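Against the Clean Demonstration

Prevberg, 2018-03-16

Remote control has become the default way to show an arm a task, and most labs now rehearse in simulation. I think we grade the results badly. At Pemen the rule was to discard any demonstration with a hesitation in it. We threw out 34 of 319 on one pick task.
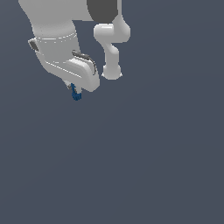

The discarded runs held most of the corrections. An operator who closes too early, opens and shifts sideways has recorded a recovery, and a policy trained without recoveries has no data for the state it reaches after its first error. 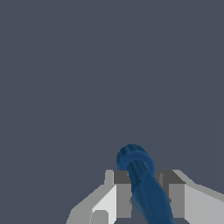 Should every failed run be kept?
Only those where the operator regains control. A run abandoned halfway teaches the arm to stop halfway.

Approach matters more than closure. With the fingers open and the part still on the surface, small differences in heading decide the grasp, and a joystick hides them from the operator.
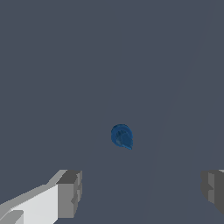 Zariņš objects that hand guiding solves this at lower cost, the operator feeling contact directly through the arm. I accept that for a real arm. A simulated one offers nothing to hold.

My proposal is modest: label hesitations, keep them, and report the share.

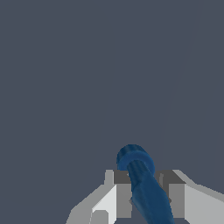

Jeltness, Issue 8, page 3

The label takes one key press during recording. Filtering can then be done at training time and reversed.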